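Flowers, wipes and a very cold shed: a chat with Noreen Ó Súilleabháin

I'd been meaning to get over to Clamdale for months, and then the week I finally picked was the week the boiler in my car gave up (all right, the heater, but it felt like a boiler). So I turned up at Noreen Ó Súilleabháin's door in two jumpers and a hat, and the first thing she said to me was, "Oh, you'll be colder in here, love."

She wasn't joking. Cut flowers like it chilly and so, after 32 years in the trade, does Noreen. She had the radio on, a mug of tea going on top of a bucket, and she talked to me for the best part of a morning while stripping leaves the whole time. I don't think she looked at her hands once.

How she got started

Noreen never meant to be a florist. She was working in the office at Garrido, the builders' merchants on the ring road, and filling in on Saturdays at a flower stall run by Teresa Hennessy.

"Teresa paid me in tulips for the first month," she says. "I thought it was marvellous! My mother didn't. She said you can't put a tulip in the gas meter."

By the June she had handed in her notice and was doing the stall four days a week. When Teresa wanted to stop, Noreen bought the van, the buckets and the good name for 300 pounds, and she still thinks she got it cheap. The van lasted until the following spring. She still has a few of the buckets, and I was sitting on one of them.

What people get wrong at home

I asked what she'd tell anyone who has been given a bunch and wants it to last past the weekend, and I got a proper ticking off, because it came out that I don't cut my stems. At all. I just sort of drop them in.

"You're leaving them thirsty," she said. "Take an inch off, on a slant, and get them straight in the water. Then do it again in two days. And wash the vase, Maeve. Wash it like you'd wash a glass you were going to drink from."

She isn't fussed about sachets of flower food, though she'll use them if they're there. Pennies, aspirin and lemonade she has no time for. Her big thing is leaves under the water line, which go slimy and turn the whole vase. And keep the fruit bowl away from it, she says, particularly bananas.

She is also very keen on the small bunch. A few stems and some green, nothing towering, and a little plant in a pot next to it for when the flowers have gone over.

"People think they need the big cellophane job. You can put a peach-coloured posy on a bare table and a wee variegated thing beside it, and it's lovely. It's plenty." 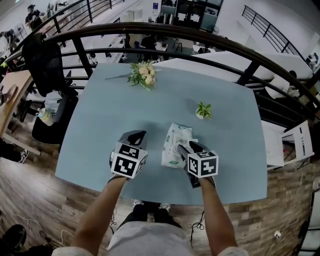
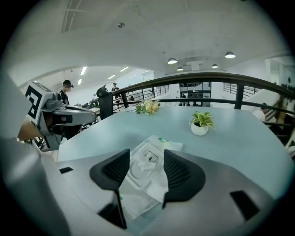
The pot plant question

Now, I'd always assumed florists looked down on pot plants, but Noreen sells nearly as many of them as she does bouquets. It started when Orla Mac Mathúna, who has the greenhouse out at Odham, turned up with 20 little things in white pots and asked if she could leave them by the door.

"They'd gone by dinner time," Noreen says. "I rang her and said, have you any more of those?"

Her advice is to water less than you want to. She reckons most of the dead ones she hears about were drowned by kind people. Stick a finger in the compost, and if it's damp, walk away. The ones with white in their leaves want more light than the plain green sort, so a bright windowsill is best, out of the fierce sun, and you should turn the pot when you think of it. Dusty leaves get wiped with a damp cloth and nothing else. She doesn't hold with leaf shine.

The early starts

I had to ask about the hours. She's up before four on market days, and has been for so long that she can't lie in now even on holiday. Her husband used to come along for the drive. These days it's Vernon Gauthier, who buys for the Stollevska hotel and likes to split the petrol.

"He talks about football the whole road there," she says, "and I talk the whole road back."

The worst week of the year is the one before Mother's Day. One year she wired 1,000 buttonholes and sprays between that and two weddings, and she remembers crying in the van over a box of carnations that had arrived frozen. What did she do? "Had a sausage roll and rang round."

Is she stopping?

She says not. Her knees would like her to, and she has let the stall go down to three days, but she's got a wedding book that runs well into next year and she wants to try growing her own sweet peas on a bit of ground behind the shed. Orla has promised her some seed.

I left with a bunch of white stocks wrapped in newspaper, which she wouldn't let me pay for, and strict orders about the vase. I've cut the stems twice since. They're on the landing, where it's coldest, and the whole upstairs smells of them.

Maeve Corrigan, 8 Jan 2026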